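Nekex is hiring: Kitchen Hand and Trainee Cook, Soups and Sauces

Full time or part time, permanent. Start in October.

We make soups, braises and sauces for cafés, childcare centres and a growing number of grocers, all out of one long, bright kitchen behind the Pullia bakery. There are 26 of us at the moment, and we need another pair of good hands on the cooking side. If you like food, like working with people who like food, and have ever stood over a pot of onions feeling pleased with how your day was going, please read on!

Nearly everyone who cooks here started as a kitchen hand. You'd spend your first few weeks washing, peeling, weighing and labelling, and getting to know the cold room (it has its own logic, and the map on the door helps). After that you'd move on to the cooking vessels with one of our senior cooks beside you. You'll learn how a tomato base should smell when it's ready for stock, how to bring a dal along slowly, and why our pumpkin soup gets its nutmeg at the very end. We taste everything, constantly, and we'll want your opinion from the first morning.

The cleaning matters as much as the cooking. Every lid, rim and stirring arm gets wiped, washed, rinsed and checked between batches, and we're fussy. Allergens are a big part of that. A lot of our meals go to small kids, so a sesame day is a sesame day and the changeover afterwards gets all the time it needs.

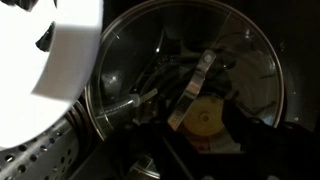
Through the glass lid: the stirring arm in its chamber.

What your day looks like

The early crew is in at 5 am and finished in time to have an afternoon. You'd collect the batch sheets, set out your ingredients, and get the first cook going while the veg team catches up on the chopping. Staff breakfast is cooked by whoever feels like it – Yusuf's, the little grocer across the lane, keeps us in eggs and flatbread. Late morning is for portioning and chilling, then a proper clean-down, then home.

On a big day we'll send out 500 tubs. On a quiet one we try new things, and some of those end up on the menu. The smoky eggplant sauce came from a kitchen hand who'd been here a month.

What we're hoping for

You don't need a trade certificate or restaurant experience. Home cooks, career changers, people coming back to work after a break and school leavers are all very welcome. You should be comfortable on your feet, happy to follow a recipe by weight, and willing to ask when something on the sheet looks odd. There's some lifting, and we've got trolleys for the heavy stuff. A food safety certificate is handy, but we'll pay for your course if you haven't got one.

English is the language of the batch sheets. You'll hear a few others at breakfast.

What you get

A wage above the award, paid training, boots and aprons supplied and laundered, and soup to take home whenever you want it. Full time is 40 hours, and we can talk about fewer. Shifts are set a month ahead so you can plan your life around them. Once you're signed off on the cooking line your rate goes up straight away.

How to apply

Send us a short note and a résumé if you have one, or drop both in at the front counter on Fadidis Lane any time before noon. Tell us about something you cook often and how you like it done. Address it to Emiko Chiba, our kitchen manager, who reads every application and will ring you to arrange a visit. We ask everyone to come in for a paid half shift before either of us decides. Wear closed shoes and come hungry.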